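Hand-held gripper collection, bench walk-through
Site: Kenitz, ground floor
Checked by: Rocío Ojeda
Target for the shift: 206 examples. Kept at time of check: 31.

I was asked to sign that this setup is ready for the Grindel training set. Comments are mine.

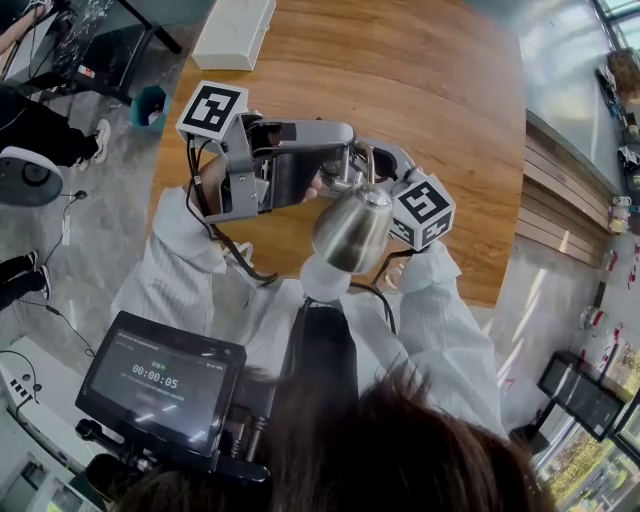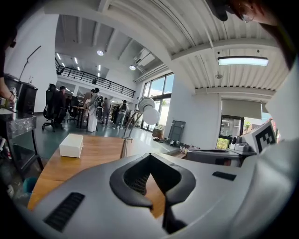
1. Markers fixed square on the gripper - PASS. Ask me again after 40 grasps.

2. Cables clear of the walking route - FAIL. A thin black one crosses the floor. Tape it or reroute it before the next person straps in.

3. Timer readable by the operator - PASS. Whether anyone reads it is another matter. Of the rejected takes, 19 were rejected for length.

4. Table surface clear except for listed objects - QUERY. The white box is not on my list. Nahuel Bustos says it belongs to the task. Then put it on the list.

5. Bystanders out of view - FAIL. The procedure says two meters. People were standing and sitting all over the room. I am told the variety "helps the model generalize". Yuto Furukawa, please send me whatever test that comes from.

6. Consent forms for everyone recorded - NOT CHECKED. The folder is at Clesmont.

7. Steady lighting - QUERY. Big windows, blinds not all down. A morning cup and a late afternoon cup will look like two different cups.

8. Harness fit and strap wear - PASS. Limit turns to 40 minutes.

9. Failed grasps kept and labeled - FAIL. They are being deleted - I saw it done. A set with no misses in it tells me very little.

Result: not signed. Recheck once 2, 5, 6 and 9 are closed. Copy to Zakhar Marchuk.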